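Best order to watch the old hand-drawn features with kids?

reelgoofy
27 August 2023

We're doing one animated classic a week with our six-year-old, oldest first, and I'm already wondering if release order was a mistake.
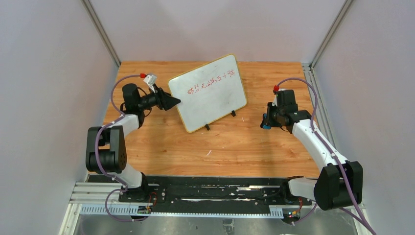 She loved the short ones, but anything over 90 minutes and she's under the couch with the dog. So do I skip ahead or keep going?

mopsy_103
Keep going! Mine got restless too, so we split the long ones at a song and finished the next night. Worked great (mostly).

inkandpaint
Splitting a movie is a crime, sorry. Skip the package films from the forties and come back when she's 10.

mopsy_103
Crime?? She's six, lol. And those package films are perfect for little kids, it's all short bits!

inkandpaint
Fair on the short bits. My two still walked out, though.

reelgoofy
OK, we'll try one split in half on Friday. Is the sad one with the deer fine at six?

tinycinema
We waited until January, after her birthday. I cried more than she did. Have a snack ready for that part.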